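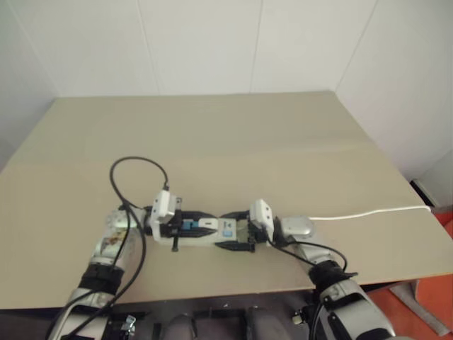
Two arms, one small part: a bimanual cell with a white and blue item held between the grippers.

The Second Arm Belongs in the First Budget

By Arne Diekmann

Every November, mid-sized manufacturers and teaching laboratories in our region complete the same exercise. A department submits a request for a robot. The finance office asks what it costs. A figure is supplied, the figure is reduced, and the reduced figure is approved. By the following spring the department owns a machine that performs half of the task it was bought for, and a second request is on its way.

I have sat on both sides of that exchange, first as an engineer at Mühlbauer and later as a planning adviser to the shared workshop at Florkville. My argument here is a narrow one. Organizations that intend to automate handling work should budget for the complete work cell in a single request, and they should be willing to delay the purchase if the complete cell cannot be funded.

The clearest case is two-handed work. A great deal of light assembly, repacking and inspection is done by people who hold a thing in one hand and act on it with the other. A single arm can do some of this with a fixture to hold the part, and where the part never changes, a fixture is the cheaper and better choice. Where the part changes from week to week, the fixtures multiply. Each must be designed, made, stored and labeled, and each is charged to a different account from the robot. The arm remains on the books as a bargain while the tooling budget grows beside it.

At Florkville the workshop kept one arm and a shelf of fixtures for two budget years. The fixtures were never planned as a capital item. They were bought as consumables, in small orders, below the level at which a signature was required. When Arsalan Usmani reviewed the accounts, he found 18 of them, of which 6 were still in use. The total cost would not have paid for a second arm, but it would have paid for the mounting, the gripper and the wiring, and the discussion about the arm itself would have been a very different one.

There is a respectable case against my position. Finance officers point out that a staged purchase limits exposure. If the first arm disappoints, the second need never be bought. This is sound reasoning for equipment whose stages are independent of each other. A second delivery van does not alter the usefulness of the first. A second arm does, and a trial conducted with one arm on a two-arm task tests very little. It will tell the buyer that the task is difficult with one arm, and the buyer could have learned as much by asking any bench worker to try it with a hand in a pocket.

A better way to limit exposure is to rent, or to send sample parts to a supplier's demonstration room before any money is committed. Pluneck did this with its parts sorting line. The firm paid for a short trial at Cedside, brought its own worst parts, and included the staff who would later run the cell. The trial ended with a smaller order than the one first drafted, and with a much longer list of accessories.

That list deserves more attention than it usually receives. In the requests I am asked to review, the arm is described in close detail and everything attached to it is described as "other." Grippers appear as a single line, even where the fingers will need to be replaced with a different shape for small or awkward items. Cable runs are left out altogether. A cable on a moving arm must have enough length to follow the wrist through its full range, and it must be routed so that it does not catch. That is a design task with hours attached to it, and the cable will wear. Spare cables should be in the first order.

The table is another neglected line. Buyers who would never accept an unsuitable floor for a milling machine will place a robot at whatever surface happens to be free. The surface determines reach, the position of the mounts, and how much clear room there is on which to set parts down. I advise departments to settle the table before they settle the arm, and to leave more open space on it than seems necessary. Open space is the cheapest thing in the cell and the first to be given away.

One small figure may illustrate the point. A request that reached me last year allowed $2,000 for all mounting, cabling and spare finger sets across two stations. The department had worked out the sum by taking what remained under the approval limit. Its own quotation for mounting alone came to $1,815. The request was honest in every part and unworkable as a whole, and the reviewer who passed it had been given no reason to compare the two numbers.

Labor must be included as well. An arm does not arrive knowing the task. Someone will spend weeks at the bench with it, and that person is usually a skilled employee already assigned to something else. If the request does not name the person and the hours, the hours will be taken quietly from other work and the robot will appear to cost less than it does. I would go further and ask that the person named in the request sign it.

My proposal to the boards that still consult me is therefore a modest change in procedure. Requests for automation should describe a task first, in plain terms, stating what is held, what is done to it, and how often the item changes. The equipment should then be listed as one cell, with arms, grippers, mounts, table, wiring, spares and staff time on the same page and under one total. Reviewers should be free to approve or decline that total. They should not be free to strike lines from it without returning it to the department.

Some requests will fail under such a rule. A few departments will wait another year, and some will find that a fixture and a trained employee serve them well enough. I regard those as acceptable results. A department that waits still has its money and can apply again the following November with a better description of the work.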